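Herwood composer turns town's bells and looms into new string work

A suite for string quartet built on the patterns of old weaving drafts will have its first performance in Herwood this March, with the composer, Eugénie Fleury, at the piano for the closing movement.

The work, titled Trallska, runs a little under an hour and is in 4 movements. Fleury wrote it over two winters in a rented studio above the former dye works on the river side of town. The title is the name of a weaving pattern book she bought in a box lot of sheet music, with the spine missing and several pages stuck together.

"I was after the music in the box," Fleury said. "The book was at the bottom. I put it on the piano because there was no space anywhere else, and after a few days I was playing from it."

A weaving draft is drawn on squared paper, with filled and empty squares showing which threads are raised at each pass. Fleury reads the filled squares as notes and the empty ones as rests. Each of the four players takes one shaft of the loom, and the treadling order decides who plays when. In the first movement that method is followed strictly. By the third it has been loosened, and the players are free to hold notes past the point where the draft would have them stop.
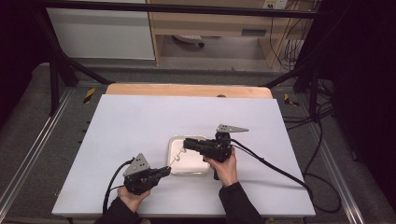 A count of threads

The longest draft in the book calls for 1,251 threads, and Fleury has set every one of them. The result is the second movement, a slow piece in which a short figure passes from the cello up to the first violin and back again, changing by one note at a time. She said she tried cutting it down and found that the repeats no longer lined up at the end.

The movement was tried out in front of a small audience in the fall. Fleury said some listeners asked whether there had been a mistake near the middle, where the figure reverses and the viola is left alone for several bars. The reversal is in the draft. It marks the center of the cloth, where a weaver would begin working the threading backward to make the two halves match.

The third movement takes its material from the bells of the old Herwood mill, which rang for the shift changes until the mill closed. The bells are in storage, and Fleury worked from a cassette recording lent to her by a family on the north side of town. The tape runs slightly slow. She decided to write down the pitches as they sound on the tape, so the quartet has to tune one string low between movements – a short pause is printed in the score for this.
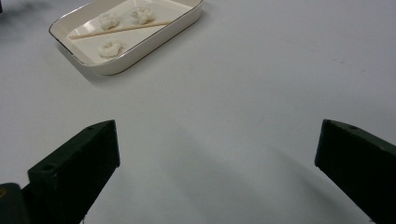 Fleury also makes small visual pieces, and a group of them will be on view in the lobby before and after the concert. They include pages of the score drawn on squared paper in ink, a set of loom cards threaded with piano wire, and low arrangements of raw fiber set out on plain tables. She likes a pale ground for these, the sort of thing one gets with a few small white lumps in a gold-rimmed white tray on a white tabletop, where the eye has very little to go on besides edges and shadows. Labels will be kept to a title and a number, and the pieces are not for sale.

The quartet for the first performance is the Nakier, which formed as a student group and has since played mostly new music. Its members have worked with Fleury before, on a set of short dances for strings and hand claps. The cellist will also play a small drum in the last movement, using a foot pedal.

Rehearsals have been held in the evening at the Boiko, the former furniture showroom on Main Street that reopened as a music hall last year. The room seats fewer people than the high school auditorium but has a wood floor and a low ceiling, and the players asked for it after hearing a vocal group there. The stage has been moved to the long wall for this concert so that the audience can sit on three sides.

Page turns have been one difficulty. The second movement has no rests long enough for a player to reach the stand, so the parts have been copied onto wide folded sheets that open across 2 stands each. Fleury copied them by hand. She said the printed version from her software put the bar lines in the wrong places and she lost patience with it.

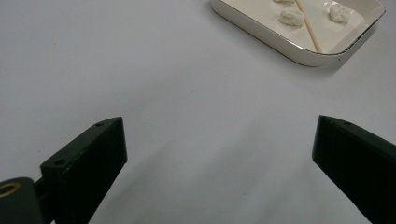 The folded parts will be used for the performance as well, and the stands have been lowered so they don't hide the players from the front rows. A clean printed edition is planned for later in the year, with a page of notes on how to read the drafts for groups that want to prepare the piece without the composer present.

Fleury joins the quartet for the fourth movement, which is the shortest and the only one not taken from the pattern book. It is based on a tune her grandmother hummed while ironing. The piano part is simple, mostly single notes in the left hand, and she said she wrote it so that she could play it without practicing much. The quartet repeats the tune under her at half speed, then at a quarter, and the piece stops when the cello reaches the last note.

A short talk will come before the concert. Fleury will bring the pattern book and a table loom, and people are welcome to come up and try a few rows. A local weaver will be on hand to help with the threading and to show how the draft used in the second movement looks as finished cloth – a strip of it in blue and undyed wool was completed last month and will hang behind the players.

Doors open at 6:30 p.m., with the talk at 7 and the music at 7:45. There is no intermission. Tickets are available at the Boiko box office during the afternoon and at the door if any are left. Students with a school card get in free but need to pick up a ticket. Parking is behind the building, with the entrance from the alley, and the side door has a ramp.

The concert will be recorded, and the audience is asked to switch phones off before the tuning pause as well as at the start.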